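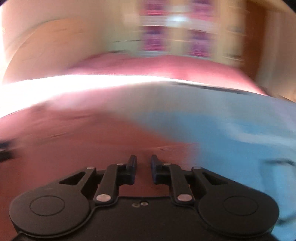
Clultska Two-Finger Gripper Kit: Workshop Review

The Irncombe Shared Workshop purchased one Clultska kit in October for use by members building handheld and arm-mounted grippers. Assembly was carried out by Ching-wen Lo over two evenings. The kit contains 26 printed parts, a bag of hardware and a printed manual.

Fit of the parts was good. The linkage bars went onto their pivot pins without filing, and the two fingertips met squarely on the first attempt. The manual is clear up to the wiring section, where the diagram shows an earlier version of the control board. Members should download the corrected page before starting.

The finished gripper was put through 700 open-and-close cycles on the bench, followed by general handling of cloth. Folded fabric was picked up reliably. Single thin layers were missed more often, and softer finger pads would be a worthwhile upgrade. One pivot pin required retightening at cycle 337.

The Talpur kit, which the workshop also owns, is quicker to assemble but has noticeably more play in the fingers. Spare pads for the Clultska are sold only in sets of four.

The kit is recommended for members with some soldering experience. It is stored in the Clendham cabinet and may be reserved at the front desk.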